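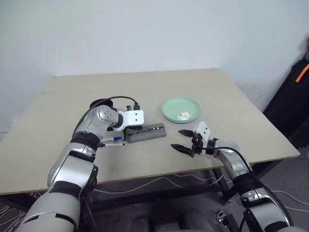
Levero two-arm table kit — gallery and hire notes

Levero is a pair of robotic arms for light work on a tabletop, put together by Kivis and hired out in this country by Cindlow. It is meant for schools, colleges and small workshops that want to try two-handed handling without building a machine from parts. The gallery covers the desk-tidying set, the first job most hirers load. The notes were written by Ngọc Lã, who looks after the hire units at Cindlow.

The desk set

Two markers, one with a blue cap and one with a black cap, lying side by side in front of the dark grey pen holder. The mint-green plate further back has a crumpled tissue in it.

The job is to put the markers into the holder and clear the tissue from the plate. You can run the two parts in either order, or set one arm to each. We suggest starting with the markers. They are light and stiff and they have a clear long side, so a bad grip is easy to spot and easy to correct. The tissue is harder. It changes shape when it is squeezed, and no two are crumpled the same way, so expect to spend longer on it.

Any similar items will do. The software does not mind what colour the plate is, but very shiny plates and clear plastic holders give poorer results and we leave them out of the starter jobs.

The arms and grippers

Each arm ends in a gripper with black fingers under a white bracket. Two black dots on the bracket give it a bit of a face, and younger pupils tend to name the arms within a lesson. On the right-hand one the fingers are open and pointing across at the holder.

The fingers taper towards the tip, which helps with thin things lying flat on a table. They are less good with anything wide and heavy. A full mug is outside what we support. Fingers count as a wearing part and can be changed with the small hex key in the lid of the case. A spare pair is packed with every hire.

Cables run along the tops of the arms and loop at the wrist. Leave some slack in that loop when you refit a gripper. Most of the calls we get in the first week are about a cable pulled too tight, and the fix is to undo the clip, turn the wrist back to its rest position and clip it again.

The table

A plain, pale top with a matt finish suits the kit well. Put it against a wall if you can, so that people only come up to it from the front and sides. Good ceiling light is enough and there is no need for lamps. Keep loose leads under the table and out of the walkway.

The table itself is not part of the hire. Carpet is fine underneath, but check that the legs do not rock.

Using it

There are 12 starter jobs on the unit when it arrives, and the desk set is number 2 on the menu. Choose a job, lay out the items, press the green button on the control screen and stand back. You can also teach a job of your own by guiding the arms through it by hand and saving the result. Short jobs are best to begin with — one item, one place to put it.

Saved jobs stay on the unit until it comes back to us. Copy them to a memory stick before collection if you want to keep them. We wipe every unit between hires.

Hire and price

Hire is £418 a week, with delivery and setting up included on the mainland. Deposits are returned once the unit has been checked. If something stops working, ring or email and we will answer within 24 hours, including during school holidays. Units for August should be booked before the end of the summer term, as some are away for servicing then.

The Løken wheeled stand can be added if the kit has to move between rooms. It needs two people to lift it on and off, and it will not go up steps.

To book, use the form on the Cindlow hire page and put "Levero" in the first box. Please tell us the height and depth of your table.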